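Bonetti planner: wrist camera pose drifts when the arm is over the chassis

ribcage_tf
Posted 28 September 2024
Setup is a desktop tower on its side, parts fixture next to it, one wrist camera and one fixed camera. Cernell for perception, Bonetti for planning. Over the fixture the pose estimate for the processor is stable. Over the open case the estimate for the memory slot jumps by a whole slot pitch between consecutive detections. Hand-eye calibration was redone twice. Log has 1627 detections, 908 of them over the case. All of the jumps are in the second group.

mutex_harbor
If it only happens over the case, it is not hand-eye. A bad extrinsic would show up over the fixture too. Memory slots are a repeating pattern and your matcher is locking on to the neighbor.

ribcage_tf
Agree on the pattern. I turned on the uniqueness check in Cernell and it rejects most frames over the board. The planner then runs on a stale pose and times out.

lowpass17
Disagree with leaving the wrist camera in charge at all. At insertion range the fingers cover the thing you are trying to localize. Take the board pose once from the standoff height, freeze it, and do the last part on force. We do this with the Gumede controller and a spiral search.

mutex_harbor
Freezing assumes the case does not move when you push. Is it clamped?

ribcage_tf
No clamp. It sits on the extrusion table under its own weight.

lowpass17
Then clamp it. Cheaper than any filter.

mutex_harbor
Clamping is fine but the aliasing is still there at standoff. You would be freezing the wrong slot with great confidence. Fit the whole board first, using the CPU socket and the heatsink as anchors, and read the slot position from the board model. Single-slot templates should be off.

quat_norm
Also check your timestamps. Sandevo bridge before the September build stamps frames on arrival and not on exposure. With the arm moving, that gives an offset in the direction of travel. It would not produce a full slot pitch, but it could push the prior far enough for the matcher to pick the neighbor.

ribcage_tf
On the old bridge, yes. Will update and rerun. Views from both cameras for whoever wants to look at anchors:
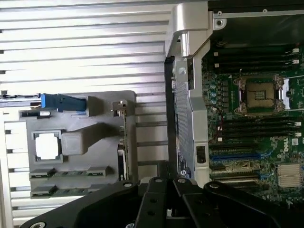
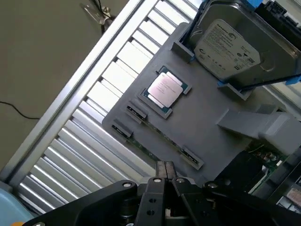
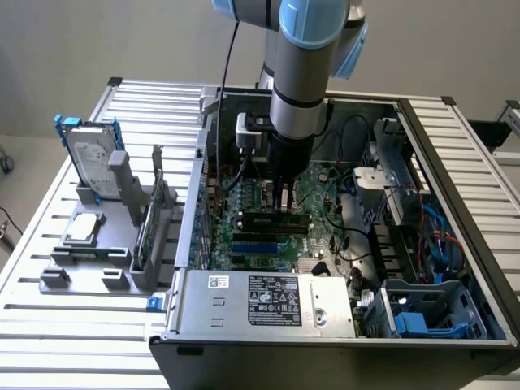 Wrist camera for the first two (case, then fixture), fixed camera for the third.

mutex_harbor
The socket frame in the first one is a good anchor. Mask the gripper out before you fit, it takes up a lot of the lower edge.

lowpass17
Still say clamp it.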